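Journals > Household Studies > Volume 20 > Section 3

3.2 Sorting snacks on a shared table

Shared snack tables are usually stocked in bulk and then left to drift. Our November survey covered 678 offices and student kitchens, and in most of them the wrapped items had ended up loose on the table within a day of restocking. Meriem Alaoui proposed three rules for putting them back: bars go with bars, small candies go with small candies, and cans stand on their own.

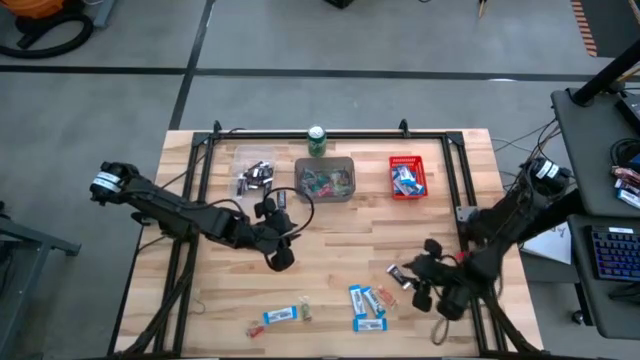
The containers differ in how easily people can judge what is inside. Open mesh shows the contents from the side, while a solid wall has to be looked into from above. In the Sasirero kitchens, respondents gave this as the main reason for dropping an item in the wrong place. Bars cause a second problem — they are long for their width, and once a basket is partly filled the next ones have to go in upright or at a slant.

We therefore recorded the type of item and the type of container separately. Items left on the table were coded as unsorted, even when they lay next to the right container.

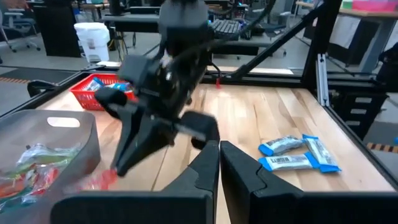

Figure 3. Gray bin with colorful candy packages, red mesh basket with blue and silver snack packages, and three bars lying on the table.

Wrapper color was not used as a sorting rule. It helped people find a basket quickly, but bars of one kind may come in several colors, and the Lis group found the rule hard to keep up.

Shares 20 | Comments 0

Related articles
Pantry labels in shared housing
Basket depth and reach: the Cukton survey
Restocking habits in 800 break rooms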